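Rastetance

Rastetance is a software package for controlling robot arms that pick up small objects and put them somewhere else. It takes in pictures from a camera mounted near the gripper and sends out short sequences of arm and finger movements. The package was first written in Ullport by Arif Ngau and Reda Badawi and is now maintained by a small group in Lusside.

Overview

The software is split into three programs that run side by side: a perception program, a planner and a motion controller. They pass messages through a shared log, which can be replayed later to find out why a grasp was missed. Most users run all three on one computer, though the perception program is often moved to a second machine with a graphics card.

Perception

The perception program looks for objects by color and outline and gives each one a position relative to the gripper. Earlier versions treated soft shadows on pale tabletops as objects, a fault reported by Normunds Grigaitė. Version 7 added a shadow filter that compares brightness and hue separately. A dark patch with the same hue as the table is now ignored.

Held objects are handled by a separate routine. Once the fingers close, the part of the view between them is checked against a stored picture of the open gripper - if the two match, the grasp is marked as failed and the planner is told to try again.
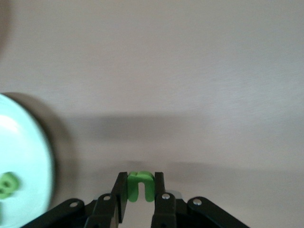 Wrist camera view of a green arch-shaped object held between the gripper fingers, with a white bowl at left.

Planning

The planner works in short steps. Each plan covers 200 milliseconds of movement and is thrown away when a new camera picture arrives. This keeps the arm responsive if an object shifts, but it can cause small back-and-forth motions near the rim of a container. Zulkifli Pangaribuan wrote a smoothing stage that reduces the effect by blending each new plan with the one before it.

Motion control

Joint commands are sent over a network socket, by default on port 3303. The controller limits speed and finger force, and stops the arm if no plan has been received within 105 milliseconds of the expected time.

Related tools

Pacheco is a log viewer made for the package by Caradog Prydderch. It shows camera pictures, plans and joint positions on one timeline and can export a chosen stretch as training data. Logs from versions before 7 must be converted before Pacheco can open them.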